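Notes for the guild talk, 19th May
Swatching in the round – Somkiat Luangrath

Start with the green hat. Pass it along the front row and let people try it on. It comes down over my nose! I knit it in February from a flat swatch that matched the pattern perfectly, and I was so pleased with myself right up to the bind-off.

Say why it happened. Flat stockinette is half purl rows, and lots of us purl looser or tighter than we knit. A hat worked in the round has no purl rows at all, so the flat swatch was measuring a different fabric.

Show of hands: who purls loose? (Leave time for this, people love to talk about it.)

Now the fast method. Cast on 16 more stitches than you think you need, on a circular needle. Knit across, slide everything back to the right-hand tip, carry the yarn loosely behind, knit across again. Every row is a knit row. Demo two rows slowly with the fat orange yarn so the back can see. Keep the strand behind really loose – pull it snug and the edges curl in and you can't measure the middle.
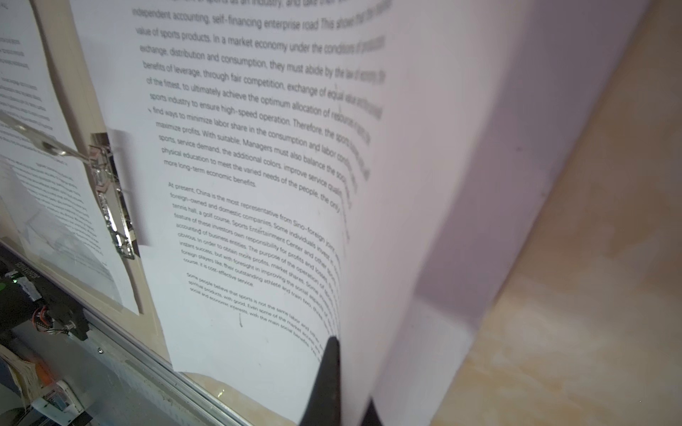 Do you have to wash the swatch?
Wash it the same way you'll wash the finished piece, dry it flat without stretching, and measure after that.

Hold up the pair in Collo wool, washed and unwashed. Same needles, same evening, and the washed one has bloomed so much it looks like another yarn. I adore this stuff. The Villalobos cotton hardly moved at all, so pass that around too.

Big projects: my Didon blanket takes 968 stitches a round on the border. Mention the long evening with markers. A tiny gauge error there is a whole extra ball of yarn, and I was down to my last one.

If there's time, the Flostport cowl chart, page 2 of the handout. If not, go straight to questions and get the needles out so everyone can try a row before tea.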